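Gallery: Collecting Folding Examples at Stekthorpe

On this page we show our work in the Fladero project. We collect examples of two robot arms folding clothes, so that a learning system can later do the same work alone. I am Lemlem Asfaw and I keep the records of the collection. The other operators are Genji Shibata, Zodwa Nkuna and Lachlan McIver. Letay Weldu wrote the recording software, which we call Lurkon.

One example is one garment, from the first touch until it is placed on the pile. The operator moves two small leader arms by hand, and the arms on the table follow the same movement. We work in the room named Villa, on the ground floor, because the light there changes very little during the day.

The first collection was closed on December 7, 2019 with 2,527 accepted examples. Nearly all of them are T-shirts and towels. The goal for the second collection is 800 examples more, only with garments that start in a difficult position.

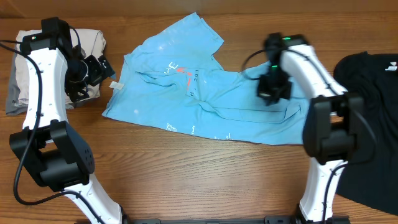
Why do you not start every garment flat?

A system that has seen only flat shirts will not know what to do with a shirt from a basket. We drop the garment from the height of the elbow and accept how it falls, also when a sleeve is under the body or the hem is turned.

Light blue garment, probably a T-shirt, with print — both arms at the table, folded cloth at the upper left, and a black cloth waiting at the right side. Printed shirts are useful to us. Letay wants many different prints, so that the system learns the shape of the shirt and does not depend on the letters.

Some notes for colleagues who want to use the examples:

Each operator records 19 examples and then makes a pause. After the pause we change places, so one person's habits do not fill a whole day. Zodwa takes the sleeves first, Genji always begins with the hem. We keep both styles and write the operator's initials in the record.

Failed attempts are also kept, but in a separate folder. If the garment falls to the floor, the example is stopped and marked with F. If the operator needs a second try at a corner and succeeds, it stays with the accepted ones.

There are 14 garments in the present set. Lachlan washes them on Fridays, and we do not iron them.

The second collection continues until the end of February. Questions about the file format should go to Letay, and questions about the garments to me. New pictures will be added to this page when we begin with the long-sleeved shirts.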